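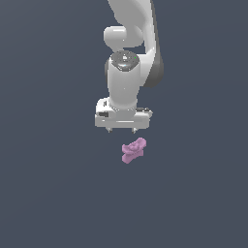

*Simulated arm, two fingertips open above a lumpy pink shape. No table, no floor, no crumbs.*

# Can a machine do it yet? Chores to hand over and chores to keep

Every June, when the house is full and the sink is fuller, I get asked whether it's worth waiting for a robot before sorting out the utility room. My answer for the kitchen and the workshop is the same as last year: don't wait. Buy a decent drying rack.

I do follow the subject. I've read the glossy pages, watched the clips and sat through a Wednesday demonstration at the Dromness trade hall, where an arm on a bench put blocks in a tray for most of the afternoon. It was neat work. It was also blocks.

## Look at what is being picked up

A lot of what gets passed around as progress is computer-rendered, like the picture at the top. There's nothing wrong with that, and I'm told it is a sensible way to try out a grip before you break anything. But look at how little is in it. The pink thing hangs in the open with clear space all round it. My potato peeler has never once done that. It lives under the whisk, the whisk is hooked through the masher, and the drawer only opens if you press down on the ladle.

So when you see a clip, ask yourself:

- Is the object on its own, or in with twenty others?
- Does it have a surface under it, and is that surface greasy?
- Would it matter if the thing were squeezed too hard?
- Who put it there, and who puts it away afterwards?

The last question is the one I'd put to any salesman. At Dromness a young man reset the blocks by hand after every run.

## Odd shapes, and how to make them easier

Lobes and awkward arms are hard for anyone to get hold of, machine or not. Anything with several bits sticking out (cookie cutters, mixer attachments, those knobbly garden tap handles) wants to be stored so that you always meet it the same way round.

- Hang cutters on a dowel by their widest part, all facing the same way.
- Stand beaters upright in a tall jar, stalks up.
- In the workshop, screw a strip of wood to the wall and give each wing nut, hose fitting and tap key its own nail.
- Pick up star-shaped things across the narrow middle. Grab a point and they swing round on you.

I did this with a drawer of 40 cutters one wet evening and haven't cut a finger since.

## What machines do well already

Credit where it's due. The jobs worth handing over are the shut-in ones, where everything happens inside a box:

- **Washing-up.** A dishwasher, loaded by you, and scraped first.
- **Laundry.** Washing and drying, yes. Sorting, folding and finding the other sock, no.
- **Kneading.** A stand mixer is better at bread dough than I am. Weigh 630 g of flour and 300 g of water to start with, then add a splash more if it looks stiff.
- **Hard floors.** The round vacuums are fine if you pick everything up beforehand, and by then you've done half the job.

On the shop floor it's much the same. A friend's packing line at Tostell runs an arm that lifts identical tubs into identical boxes, 748 to a pallet, and it's very good. When a lid is on crooked it stops and waits for a person.

## What I'd keep for your own hands

Wiping down round the taps. Stripping a bed. Picking over lentils. Peeling ginger (use the edge of a teaspoon, work round the knobs, and snap off any you can't reach). Clearing a bench after somebody else has used it, which needs you to know that the bent nail is rubbish and the bent wire is a spare part for the strimmer.

I've had letters about the Gidano kitchen arm and the Mendoza folding table. I've seen neither working in a real house. The Gidano leaflet shows a mug being lifted from an empty worktop, and the Mendoza one folds towels, provided you lay each towel out flat first. If you've got a towel flat you're two folds from finished.

## If you want to be ready anyway

Some readers are keener than I am, and the tidying does no harm:

1. Clear one stretch of worktop and keep it clear.
2. Swap mixed mugs for a single stackable sort.
3. Put deep-drawer things into shallow trays, one layer only.
4. Label shelves on the front edge, in big plain letters.
5. Get rid of whatever you haven't used since last winter.

Do all five and I think you'll find almost 300 small annoyances gone, with no arm on the worktop and nothing new to plug in. I'll look again next June. The drying rack, by the way, should be the sort with a drip tray that slides out from the front. Mine pulls out at the side, straight into the bread bin.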